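Parent company defaulted and lenders took the shares in our landlord. What happens to our lease and deposit?

Asked in Commercial Lending and Defaults
Viewed 1,094 times

Posted by subledger_kt

We are a small tenant in a warehouse owned by Clivura Storage LLC. Clivura is a wholly owned subsidiary of Ikelska Holdings. Ikelska had a term loan from a group of banks and missed a payment of principal in April. Last month we received a two-page notice stating that the security agent for the lenders had "exercised its rights under the share pledge" and now controls 100 percent of the membership interests in Clivura. A receiver has been named over the interests. No receiver has been named over the building as far as I can tell.

Facts that may matter:

Our lease has 11 months left, with one renewal option at a formula rent.
The deposit is held by Clivura. The lease says it may be commingled with other funds.
There is a separate mortgage on the building from a different lender, Mitari Bank. We signed a subordination agreement when we moved in. I can't find a countersigned copy.
We also have 104 pallets of finished goods stored under a side agreement, not under the lease itself. The goods are ours and are not financed.
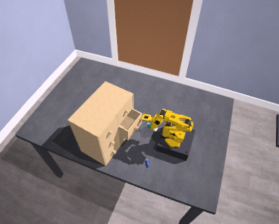
The notice says to keep paying rent to the same account "until further instruction." A week later we got an email from someone at Ikelska asking us to send rent to a new account. The two don't match and I have not replied to the email.

What I want to know is (1) whether the lease is still good, (2) who owes us the deposit, (3) whether the lenders can touch our goods, and (4) which account to pay. I have asked our lawyer but she is out until next week and rent is due before then.

Edit: state is Ohio. The loan agreement is under New York law according to the notice.

Posted by covenant_lite
Marked as helpful by the poster

Start with what was pledged. From your description the lenders enforced against the equity in Clivura. They did not foreclose on the building. Those are different remedies with different results for a tenant.

Equity enforcement. The owner of your landlord changes. The landlord does not. Clivura is the same legal entity it was before, with the same assets and the same contracts, including your lease. Nothing needs to be assigned. Unless the lease has a change of control clause (rare on the landlord side), you have no new right to leave and they have no new right to remove you. The renewal option also stays in place on its existing terms.

Mortgage foreclosure. A sale by the mortgage lender could wipe out a lease that is junior to the mortgage. That is where your subordination agreement comes in. Many of these forms have three parts: subordination, non-disturbance and attornment. If yours has non-disturbance language and the bank signed it, your lease survives a foreclosure as long as you are not in default. If it only has subordination, you are exposed. Find the signed copy. If it was recorded, the county recorder will have it. If it wasn't, write to Mitari Bank's loan servicing department and ask for one.

Note that a change in ownership of the borrower is very often an event of default under the mortgage. So the share enforcement at the parent level may have triggered a default at the property level. The mortgage lender may waive it, or may already have agreed to it in an intercreditor agreement. You won't be shown that document, but you can ask in writing whether any notice of default has been served on Clivura.

Deposit. Clivura owed it to you before and Clivura owes it to you now. The receiver over the interests is not personally liable for it. The practical risk is that the cash has been moved up to the parent. With commingling allowed by the lease you probably have an unsecured claim against Clivura and nothing better. If Clivura ends up in bankruptcy, do not assume you can simply stop paying rent in the last month and treat the deposit as applied. Setoff against a debtor is restricted by the automatic stay. Ask for an estoppel certificate now, signed by whoever currently has authority for Clivura, stating the deposit amount, the rent paid through date, the remaining term and the renewal option.
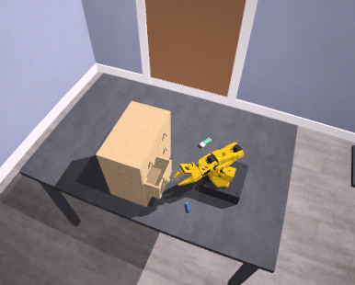
Light-wood cabinet on a dark gray table.

Goods. A pledge over the interests in Clivura gives the lenders no claim on property Clivura merely stores. Two cautions. First, a warehouse operator usually has a lien on stored goods for unpaid storage charges, and whoever runs Clivura now can assert it. Keep the side agreement paid up. Second, label everything and keep an inventory list with dates and lot numbers, so that your goods aren't swept into someone's asset count by mistake. You don't normally need a UCC-1 filing for goods held in plain storage, but if Clivura has any right to sell or ship them on your behalf, ask your lawyer whether the arrangement looks like a consignment. If it does, the answer changes.

Payment. Do not pay to the new account on the strength of an email. Payment redirection fraud is common after public defaults, and even if the email is real, the sender may have lost authority when control changed. The account in your lease, or in the last valid notice under the lease's notice clause, is the one to use. Call the receiver on a number you obtained independently, such as from the court docket or the firm's own website. Get written confirmation. If you get two competing written demands that both look valid, your lawyer can look at depositing the rent with a court through interpleader. I would not do that over one email.

Not legal advice. I worked on the agent side of syndicated loans for a long time and do not know Ohio landlord law in detail.

Posted by dockdoor9

We went through this in a building run by Liu Logistics. Lenders took the parent, new managers came in, and for us as a tenant almost nothing changed except the name on the invoices. They did try to raise our common area charges by 131 dollars a month and backed off when we pointed at the lease.

I would just keep paying and wait. Banks don't want to own warehouses, they want to sell them, and a building with paying tenants sells better. I'd hold back one month of rent to cover the deposit though, that is what we did and it worked out.

Comment by covenant_lite

I would disagree with the last part. Holding back rent is a default under nearly every commercial lease, and a default is exactly what removes the benefit of non-disturbance. It may have gone unnoticed in your case. The poster has a mortgage above the lease and a renewal option to protect, and most renewal options are conditional on the tenant not being in default.

Comment by dockdoor9

Fair enough, we had no option to lose.

Posted by filing_clerk_oh

Adding a few items on records, as the main points are covered. 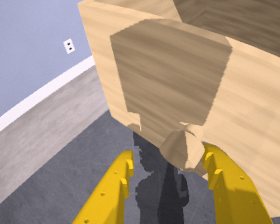 Recorded documents in Ohio are held at the county level. Search the recorder's index under Clivura Storage LLC as grantor and also under your own company name. A memorandum of lease would show up in the same place. Leases over three years are supposed to be recorded, or a memorandum of them, to bind third parties without actual notice. If your original term was longer than that, check whether it was done.

UCC filings against Clivura are searched at the Secretary of State where the LLC was formed, which may not be Ohio. Pull the financing statements and read the collateral description. "All assets" means all of the debtor's assets. It does not reach yours, but you will want to know who else is claiming an interest in what is inside the building.

If the receiver was appointed by a court there will be an order. Get the order. It lists the receiver's powers, and that includes whether the receiver can act for Clivura or can only vote the interests. If the appointment was made by contract with no court involved, ask for the pledge agreement section they rely on and the written resolution replacing the manager of the LLC. They may decline, but a receiver who is acting properly will usually send the resolution.

Send everything by the method in your notice clause, even if you also send it by email. Keep the envelopes from the first notice.

Comment by subledger_kt

Thank you. Reached the receiver's office by phone using the number on the docket. They confirmed the old account and asked for a copy of the email. They are sending the confirmation in writing. Recorder search shows the subordination agreement was recorded with both signatures, and it does have a non-disturbance paragraph. Estoppel request goes out this afternoon. Still nothing on where the deposit cash is.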